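Mi plan de pensiones y yo: crónica de un traslado

Llevo dos meses intentando cambiar mi plan de pensiones de una entidad a otra. Lo digo así, de golpe, para que quien venga buscando recetas pueda irse a tiempo.

El plan lo abrí a los 36, que es la edad en la que uno empieza a asentir cuando le hablan de rentabilidades. Lo gestionaba una casa que entonces se llamaba Sirnard y que después fue absorbida por Plakton, con carta incluida en la que me aseguraban que para mí no cambiaba nada. Cambió el logotipo, cambió la web, cambió el número de teléfono y cambió la comisión. La comisión venía en la segunda hoja, por detrás.

Mi hermano Ignacio tiene la teoría de que las cartas de los bancos se escriben para que las lea el siguiente inquilino. Yo las guardo todas en una caja de zapatos y no las abro, lo que a efectos prácticos es lo mismo pero con más polvo.
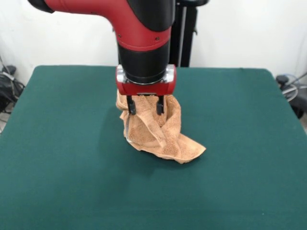 El caso es que en junio me dio por sumar. Cogí los extractos, una calculadora y una cerveza, y comprobé que en el último ejercicio había aportado 100 euros al mes y que el plan, por su parte, había aportado una pérdida. Pequeña, me dijeron luego. «Una corrección». A mí me corregían en el colegio y al menos me devolvían el cuaderno.

Pregunté en el trabajo. Lilibeth Umali, que se sienta enfrente y tiene el dinero más ordenado que yo los calcetines, me recomendó Sullura: menos comisión, cartera indexada, todo por internet. Reijo Kinnunen, que es finlandés y paga allí no sé cuántas cosas, me miró con una compasión que no le había pedido y me explicó el sistema de su país durante un café entero. Entendí la mitad. Me quedó la sensación de que en Finlandia los jubilados existen de verdad.

Así que rellené la solicitud de traslado. En teoría es un trámite sencillo: se lo pides a la entidad de destino, ella habla con la de origen y el dinero viaja solo, sin pasar por tus manos y sin despertar a Hacienda. En la práctica, a la semana recibí un correo diciendo que mi firma no coincidía. Claro que no coincidía. La firma original era de cuando yo todavía hacía el rabito de la ge. 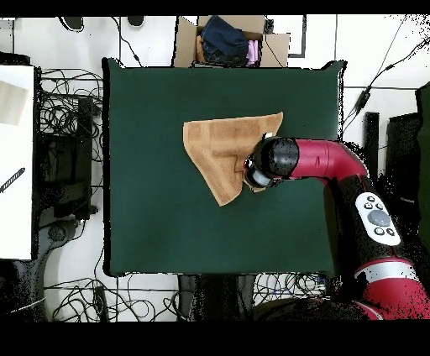

Llamé a Plakton. Música de espera, un menú con opciones que se contradicen y, al final, una persona amable que me pidió el código de partícipe. El código está en un documento que solo se descarga con el código. Le expliqué la paradoja y me dijo que la trasladaba al departamento correspondiente. Mientras tanto, yo miraba el mando blanco de ese brazo rojo y negro, con su botón gris redondo en el centro y los negros pequeños alrededor, y pensaba que en Plakton también debe de haber uno así, en algún despacho, y que quien lo maneja está desayunando.

Al segundo intento me atendió Kanyarat Sitthichai, a quien desde aquí mando un abrazo. Encontró el expediente, vio que lo habían archivado como «consulta» y lo volvió a abrir como «traslado». Tardó lo que se tarda en decirlo. Me preguntó si quería mover el total o una parte, y yo, que venía dispuesto a una batalla, me quedé sin discurso y dije «el total» con voz de niño en la panadería.

Entonces apareció el asunto de los 572 euros.
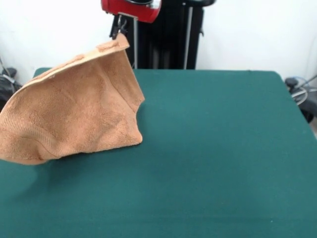 Resulta que una parte del plan estaba en un subfondo garantizado, contratado en época de Sirnard, y que para sacarla antes de vencimiento se aplicaba una penalización. 572 euros. No recordaba haber contratado nada garantizado, aunque con el tiempo me vino la imagen de una sucursal, un bolígrafo con cadena y una sartén de regalo. Así que ahí quedó mi ahorro durante unos días, como la toalla color arena de la foto: agarrado por una esquina, con el resto colgando en forma de tienda de campaña. La sartén, por cierto, se pegaba.

Hice cuentas otra vez. Si esperaba al vencimiento me ahorraba la penalización, pero seguía pagando la comisión vieja por esa parte. Lilibeth me montó una hoja de cálculo con tres pestañas y colores. Salía mejor esperar, por muy poco. Decidí mover lo que se podía mover y dejar el garantizado donde estaba, solo y garantizado – que tampoco es mal plan de vida.

El traslado parcial exigía, naturalmente, un formulario distinto.

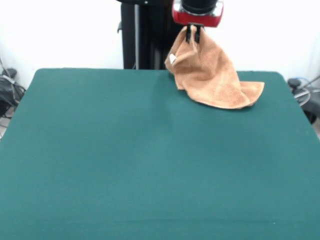 Lo mandé a las once de la noche, con la firma nueva, la firma antigua y una fotocopia del DNI por las dos caras. A los pocos días, Sullura me confirmó que había recibido el dinero. Entré en la aplicación esperando no sé qué, fuegos artificiales, y encontré una cifra arriba a la derecha y el resto de la pantalla vacío. Era igual que esa mesa verde tan grande, con un trapo al fondo y todo lo demás despejado. Según el simulador, si sigo aportando lo mismo, dentro de 23 años tendré un complemento mensual que da para el gas y alguna cena. Sin postre, según cómo vaya la inflación.

Me han pedido que valore la experiencia del uno al diez. Les he puesto un siete. A Plakton también me la pidieron valorar, pero el enlace daba error.

Si alguien ha pasado por lo mismo con un garantizado antiguo, que me lo cuente en los comentarios. Sobre todo si consiguió que le quitaran la penalización. Lo de la sartén lo doy por perdido.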